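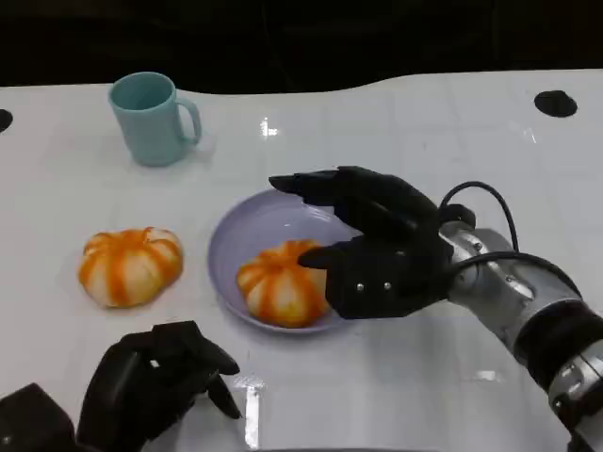
3.2 Routine care of the two-handed cell

The cell at Istham has run the same table-top sorting work since it was moved from the Whitlock building, and most of its stoppages have come from small faults in the hands and their wiring. The work itself is light. The right hand lowers itself palm down over a shallow bowl and reaches for a small striped ornamental pumpkin, while the left hand stays near the front edge until it is called (Figure 4). A ribbed object of this kind is a fair test of finger wear, as a finger with play in its joints tends to settle in a groove and turn the object before the thumb has closed. The cable that loops out at the top of the right wrist is left with that much slack on purpose. In the first build it was tied down close to the joint, and the outer sleeve split after 417 cycles.

Figure 4. The cell during a bowl trial, with a second pumpkin and a mug also on the table.

Care is divided into a short check before each run and a longer service every 2,000 grasps. The short check is done by the operator with the arms powered but held. Each finger is driven to its open stop and then to its closed stop, and the motor current at both ends is written in the cell log. The operator then takes each fingertip between finger and thumb and tries to rock it sideways. Any movement that can be felt is noted, even where the current readings are normal. Kenji Wojcik added this step in August, when two worn pins had passed the current test for several days before the grasp rate fell.

The longer service takes the hand off the arm. The order of work is as follows. The arm is parked, power is removed at the cabinet, and the wrist cable is unplugged at the arm end first. The screws holding the hand are loosened in turn, a little at a time, so that the plate does not bind on its locating pins. The finger coverings are wiped with a damp cloth and left to dry in air. Solvent was tried once on a spare covering from Darkonley and left the surface tacky, and it has not been used again. The joints are then cleaned with a dry brush and given one drop of light oil each. The hinge bolts are checked with a torque driver and marked across the head with paint pen, which lets the operator see later whether a bolt has turned.

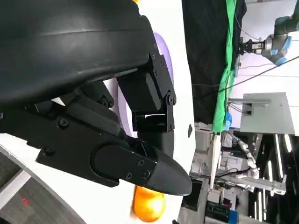 Does the wrist camera need to be calibrated again each time the gripper is taken off? A full calibration is needed only if the camera bracket itself has been loosened; if it has not, the short check against the printed target is enough.

The short check takes 200 seconds and moves the wrist through a fixed set of poses above the target. If the error is within the limit set at installation, the cell is released for work. If it is outside the limit, the check is repeated once, and a second failure leads to a full calibration. Over the period covered by this paper the short check was run 82 times. Most failures were traced to a target that had not been laid flat, and the printed sheet was later glued to a metal plate.

The table top also needs some care. It reflects the overhead lights, and in early trials the bright spots were at times taken for the edge of an object. Ignacio Tillman lowered the camera exposure and fixed it, and the vision program now ignores any bright patch that stays in place when the objects are moved. The surface is wiped before the first run of the morning. Polish is not allowed, as it makes the reflections stronger.

Spare fingers, pins and one complete wrist cable are kept in the store at Stumthorpe. A finger can be changed by one person without taking the hand off the arm, provided that the joint is first driven to its open stop. After any such change the new finger is cycled with no load, and its current readings are entered as a fresh baseline in the log. Readings from the old finger are kept but are not used in the wear estimates given in Section 4.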